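Ticket: Countertop station, unit Hotel — dish and linen items not returned to start layout
Queue: Ulloa site, furnished rental
Priority: low
Status: open, pending parts

Reported Saturday, morning walk-through. The tabletop was handed over with the dish rack empty and the dishes left out on the surface. The handover sheet calls for dishes in the rack and the cloth item folded. Neither had been done.

Log

08:10. Checked the sheet against the Urent inventory. The inventory lists 2 amber dishes, one wire rack and one child's cloth item with a shark print. The sheet lists the same things but calls the cloth item a "towel." Anyone looking for a towel would skip it. Corrected the wording on the sheet to "shark print, teal."

08:25. Tried the dishes in the rack. With both at the same end they lean on each other and the outer one slides when the rack is moved. With one dish on each side of the crosswise wire they stay put. Moved the rack from one end of the counter to the other 6 times in this arrangement and had no slips.

08:40. Checked the rack for level. It rocks slightly on the diagonal. One foot cap is missing. The Handex caps in the supply drawer are a size too large and come off when the rack is lifted. Requested a pack of 8 in the smaller size so there are spares.

09:05. Cloth item. The deep wrinkles in the middle do not come out by hand smoothing. The lower border is curved, so folding edge to edge leaves a flap. Folding from the narrow end down and then in from both sides gives a flat stack that fits on the shelf. Added this to the sheet as a second line under the item.

09:20. Surface. The white speckled pattern hides crumbs, mainly tan and brown ones that match the chips in the top. Wiping by eye misses them. Run a dry palm over the area first, then wipe. This has been an item on two earlier tickets and was closed both times as "cleaned," so I am leaving it open until the step is printed on the sheet.

Cause

The sheet was written from memory and never checked against the items. No damage found on the dishes. The missing foot cap is a separate fault and would not have stopped anyone from loading the rack.

Action

Revised sheet to be posted at unit Hotel. Foot caps on order. Recheck rack for rocking after the caps are fitted — if it still rocks, the base wire is bent and the rack should be replaced. State on arrival, before any of the above:

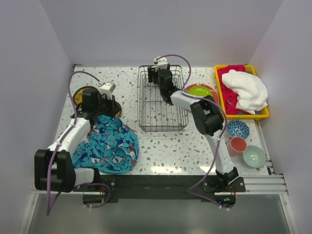

Leave this ticket open until the caps arrive. The revised sheet can go up before then.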